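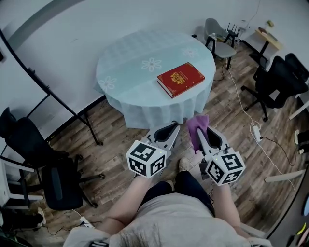
Das Tuch macht den Tisch

Lesezeit: 2 Minuten

Runde Tische sind schwierig. Kein Kopfende, keine Ecke zum Ablegen, und wer in der Möbelabteilung steht, nimmt am Ende doch den eckigen. Schade eigentlich. Denn mit einem Tuch drüber wird aus fast jedem runden Tisch etwas, woran man gern sitzt.

Hellblau zum Beispiel. Blass, fast verwaschen, mit ein paar weißen Blüten drauf und so lang, dass die Falten bis knapp über den Boden fallen. Auf braunem Boden in Holzoptik wirkt das sofort frischer. Ein rotes Buch mit Goldprägung darauf, mehr Deko braucht kein Mensch.

Bei Vonora in Pliltberg liegen im Juli 212 Stoffe im Regal, die meisten davon uni. Gemustert geht schlechter, heißt es im Laden, die Leute haben Angst vor Blumen. Dabei gilt: wenige große Motive sind ruhiger als viele kleine. Streublümchen flimmern, vier Blüten auf der ganzen Platte nicht.

Zur Länge. Zwölf Zentimeter Überhang sehen nach Kantine aus. Also entweder ordentlich lang oder gleich ein Läufer. Rechnen muss man trotzdem: Durchmesser plus zweimal Höhe, davon etwas abziehen, sonst stolpert der Besuch. Und bitte vor dem Zuschneiden waschen, Baumwolle läuft ein.

Abstauben dann am besten mit einem weichen Lappen, farbig, damit man ihn wiederfindet. Lila ist gut. Krümel vorher ausschütteln, Wachs erst hart werden lassen und abheben.

Bleibt die Kabelfrage. Weiße Steckdosenleisten auf dunklem Boden sieht man von überall, das schönste Tuch hilft da wenig. Leisten an die Wand, Kabel an der Fußleiste lang – Clips von Gindano gibts im 18er-Pack, kleben auch auf Laminat. Unter den Saum schieben würde ich sie nicht, da bleibt jeder Fuß hängen.

Und die Stühle? Dürfen gemischt sein. Graue Schale auf schwarzen Metallbeinen, daneben ein Bürostul mit Rollen, das geht. Ein Tuch in Blau verzeiht ziemlich viel.

Zuletzt erschienen
Xaba im Test: Beistelltische mit schwarzem Gestell
Flecken auf Leinen – was hilft
Kleine Zimmer, große Teppiche
Wohin mit dem Router?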